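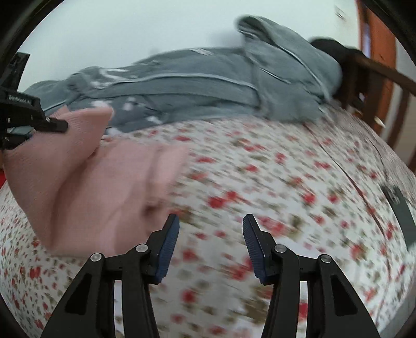
Posted 22 March 2023 by the Lenari parish visits editor

The open day at the Trollari retreat house ran from mid-morning to late afternoon. The house stands outside Boychuk and is run by the Plalix fellowship, which bought it as a disused school. Registration was at the side door. The sign-in sheet had 171 names by the midday prayer.

The chapel seats 227 on fixed benches. The short service followed the printed order, with a reading from James on patience under trial and a period of silence. The sound system carried well at the front – less so under the gallery, where the reading was hard to follow.

The tour covered the library, the dining hall and 2 of the guest corridors. There are 30 single rooms, each with a desk, a lamp and a Bible. Guests bring their own towels. Silence is kept from evening prayer until breakfast, and phones are left at the office.

A talk on confession and daily self-examination closed the program. Handouts ran out before the back rows were served. Bookings for the August retreat are open, with a deposit due on application.

Contact the parish office | © 2023 Lenari Parish | Back to top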